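Finished Olia and the Salt Boat last night, two chapters after I promised myself I'd stop

My niece has been after me to read the Olia books since she got the first one for her birthday, and I kept saying yes, yes, soon, the way grown-ups do. Then she left her copy on my couch (on purpose, I'm pretty sure) and I picked it up while the pasta was boiling. The pasta got very soft.

So, the story. Olia is eleven and lives in a harbor town called Pisen, where everybody's family has a boat except hers. Her grandfather had one, but it went missing before she was born and the grown-ups get all stiff when she brings it up. Then one morning a boat turns up tied to their dock, crusted white with salt from end to end, and there's a goat on it. The goat is named Çınar. I can't tell you how she finds out his name because it's one of the best jokes in the book and I laughed so hard I had to put it down!

I'd expected a treasure hunt sort of thing and for the first few chapters it sort of is. Olia and her neighbor Wostix, who is a boy and not a brand of glue like I thought when I read the back cover, find a list of debts in the boat's locker. The grandfather owed people things. A ladder, a song, 475 jars of honey. Olia decides she's going to pay all of it back, which is a ridiculous plan, and the book knows it's ridiculous and lets her try anyway.

The honey chapter is my favorite. They have no bees and no money, and Wostix keeps coming up with schemes that get worse and worse – he wants to sell the goat to the same man twice. Muammer Avcı wrote it and he's really good at kids arguing. They interrupt each other and change sides halfway through and then both claim they'd been saying that all along. I have two brothers, so I know.

Not everything worked for me. The mayor is a bit of a cardboard villain, he mostly comes in, shouts about harbor fees and leaves again. And there's a long storm in the middle where I lost track of who was on which boat, and I went back a few pages and still wasn't sure. My niece says it's perfectly clear and I was reading too fast. She may be right about that.

The pictures are by Ayten Ikinci – sorry, Ekinci, I always type that wrong – and they're all done in ink with this scratchy line that makes the water look cold. There's one of the goat asleep in a coil of rope that I'd happily hang on my wall. I wish there were more of them in the second half, where it gets a bit gray and wordy. 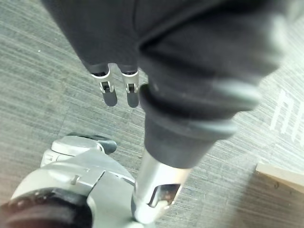

Anyway, the grandfather. I won't say what happened to him, but I will say I'd guessed wrong, and I'm usually insufferable about guessing endings. Olia gets to the last name on the list and it's somebody she's known her whole life, and the conversation they have is only a page and a half long and I read it three times. It's sad, but there's a bit with a spoon that kept me from crying all over my niece's book.

If you've got a kid who's somewhere between eight and twelve, I think they'd love it, and it'd be great for reading aloud too if you can do a goat voice. Mine is terrible. Smaller kids might find the storm scary, and there's one night scene out on the rocks that I'd maybe save for the daytime.

There's a second book, where Olia goes inland and has to stay with an aunt who hates the sea, and my niece has already told me the first four chapters over the phone whether I wanted them or not. The goat is in it. I asked. I'm picking it up from the library as soon as the person ahead of me brings it back, so please, whoever you are, read faster!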